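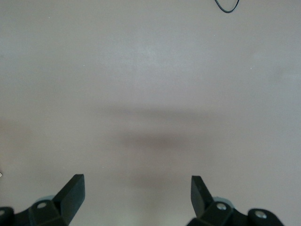
The Case for a Clear Surface: An Interview with Branwen Rees

July 7, 2019

Branwen Rees has served as head of workroom standards at the Privelton Institute for 15 years. In that time she has overseen the refitting of the Derkberg building, the move of the bindery to the ground floor, and the adoption of a single rule that new staff tend to hear on their first morning: every work surface is to be cleared at the end of every task. We met with her to discuss how the rule came about and what it asks of the people who follow it.

The policy began with a loss. A set of labels belonging to the Hauksdóttir bequest was mislaid for 4 days and was eventually found beneath a tray on a shared table. "The labels had never left the room," Ms. Rees said. "There were so many things on that table that three people had looked and missed them. I wrote the first version of the rule that same week."

The choice of finish was also reviewed. The old tops in Derkberg were dark, and small items were easily lost against them. Ms. Rees favors a pale gray, plain and matte, with no pattern or grain. "A dark cord on a pale gray ground can be seen from the doorway," she said. "So can a needle or a paper clip. Shine is a nuisance to anyone who works under a lamp for hours, and I would not choose a glossy top again."

A plain surface does place some demands on its users. Specks of dust are easier to notice, and shadows fall on it plainly whenever something is held over the work. Ms. Rees regards the first as useful. Surfaces are wiped with a barely damp cloth, then with a dry one, always in the same direction. Sprays are not permitted near paper. As for shadows, staff are advised to place the lamp on the side opposite the working hand and to adjust it before any material is brought out.

Cords are treated separately in the written guidance. They may hang at the back of a work area but should not lie across it. "I have no quarrel with a cord that stays where it belongs," she said. "My concern is the one that catches a sleeve."

Asked whether the rule had met with resistance, Ms. Rees acknowledged that it had. Several longtime members of the bindery preferred to leave a job set out overnight, and an exception was eventually made for pieces under weight. These are moved to a side bench in Room 3, with a card giving the item number and the name of the person responsible. She showed us the card for item 2337, which had been filled out in pencil, as the guidance requires.

The Pundstead annex will adopt the same practice in October, when its own tables are replaced. Ms. Rees plans to spend the first week there. She does not expect to give a lecture.

"I will ask them to clear one table and work at it until lunch," she said. "After that we can talk about shelving. They do need more shelving."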